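Virnent hand-guiding kit, used on old desktop computers

We bought this kit in August to teach our arm how to take computers apart. You can hold the arm and move it yourself, or drive it from a second handle at the desk. After 31 recordings I have a clear opinion about both.

Guiding by hand is easy to learn. The arm feels light, and my first good recording came after 8 tries. Inside a case with a Dell power supply, between the power supply and the red SATA cables, I prefer the remote handle, as my own hand needs too much room there.

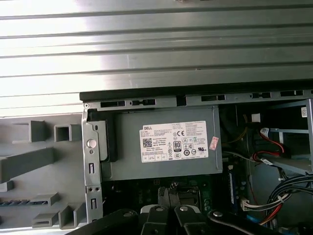 What I did not like

The remote handle gives very little feeling of force. With a stiff latch I can't judge how hard I am pulling. The Belkadi handle we had before was better in this respect. Also, the save button is too close to the delete button, and I lost 5 recordings.

The price was 2,361 euros with the case. For a small repair workshop I would still buy it again.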